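4.2 Segmenting rack-loading demonstrations

Loading a dish rack is awkward for a policy that plans a fixed number of steps ahead. The approach to the rack can be fast and fairly loose, but the last few centimetres need short, slow corrections, and a mug that has to be turned over between two arms needs both wrists to agree on when the handover starts. The planner in Section 3 therefore works on segments instead of whole episodes. This section describes how the segments are found.

We label each time step with one of four phases: reach, hold, handover and place. A first pass uses joint velocity and finger opening alone. It finds most grasps, but it often splits a single hold into several when the operator pauses above the rack. Feven Yilma relabelled 30 episodes by hand, and we trained a small classifier on these, taking as input the joint state and one image from each camera. The classifier runs inside Odov, our annotation tool, and its boundaries can be moved by the annotator before export.

The views differ a great deal in what they offer the classifier. The fixed view shows both arms and the rack together, so it carries most of the information about handovers. A wrist view is better for judging where an object sits between the fingers, but it can lose the rest of the counter altogether when something comes close to the lens.

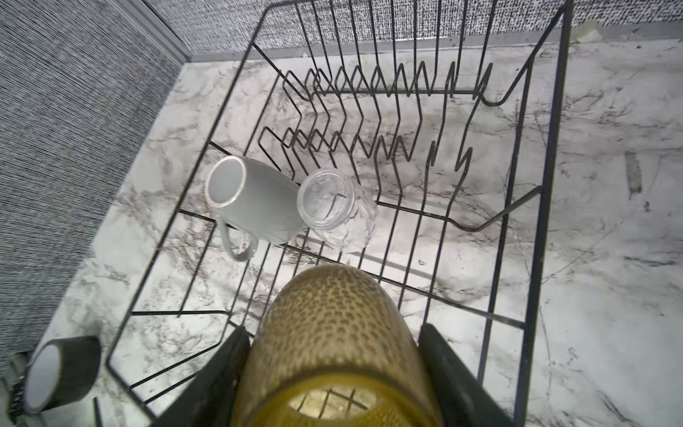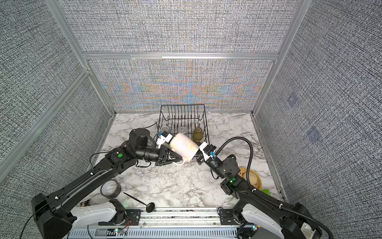
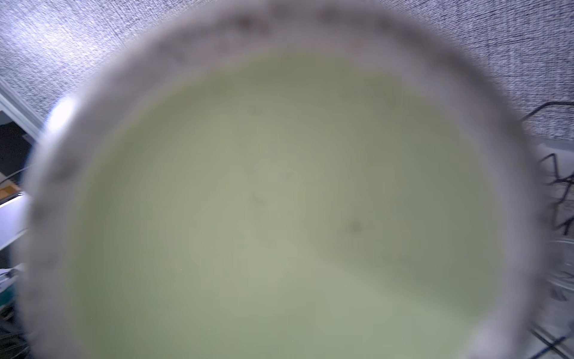
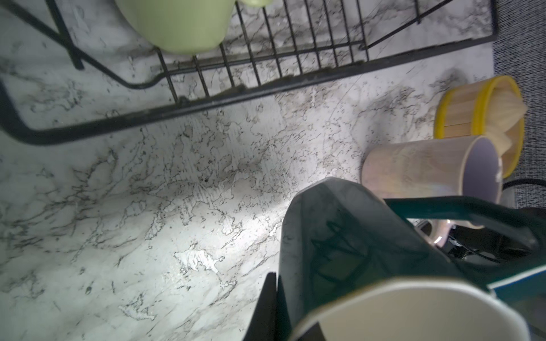 Figure 3. Views from the rack-loading task. First, third and fourth: wrist cameras. Second: fixed camera, with a mug held in front of the rack.

We handle close objects with a weight per view. When one surface covers most of a wrist image, as the white cup does in the third view of Figure 3, the features from that camera are scaled down and the classifier leans on the joint state and the other cameras. The weight is learned along with the phase labels. We also tried a fixed threshold on image sharpness, but it dropped too many useful close views of the rack wires.

Clear and tinted cups remain a problem. The wires show through a glass lying in the rack, and the placement boundary then tends to come early. Wilson Tello suggested delaying the boundary until the fingers have been open for 11 consecutive time steps. We adopted this for all objects, and it is the setting used in Section 5. Segments shorter than three time steps are merged with the one before.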